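Pleltside Residents' Board > Shared Spaces > Quiet hours in the study room

S_Phromma (moderator)
Members are asked to comment on the proposed change to quiet hours in the Pleltside study room. Under the proposal, quiet hours would begin at 7 p.m. in place of 9 p.m. Comments will be accepted until Monday.

ktehrani
I support the proposal. Residents preparing for licensing exams have little use of the room before dinner, and conversation after 7 makes sustained reading difficult.

perla.quintero
I must respectfully disagree. The language exchange meets from 7 to 9 and has no other room available. The earlier start would end it.

ktehrani
The lounge on floor 5 is available for that purpose.

perla.quintero
The lounge has no tables – and the television there is in use most evenings.

E_Tello
May I suggest a division by day? Quiet hours could begin at 7 on exam weeks only, with notice posted in January. I would also ask that the long table be kept clear for readers in the evening. Personal items should be stored on the shelves by the door.

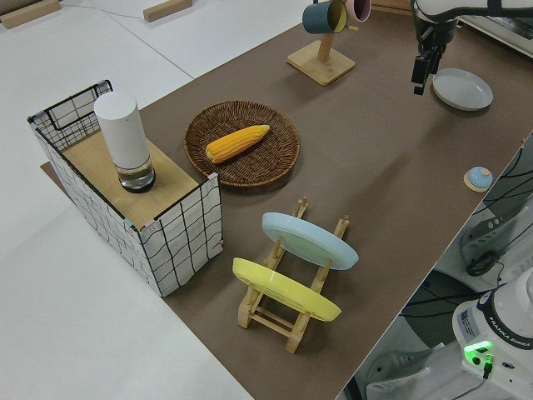
The present rules already provide for this in section 9, but the section is seldom applied.

buppha_s
I agree with Mr. Tello on exam weeks. I do not agree that section 9 needs stricter application. Residents who study daily should be permitted to leave their materials overnight.

S_Phromma (moderator)
Both points have been recorded. Please keep further comments to the matter of hours.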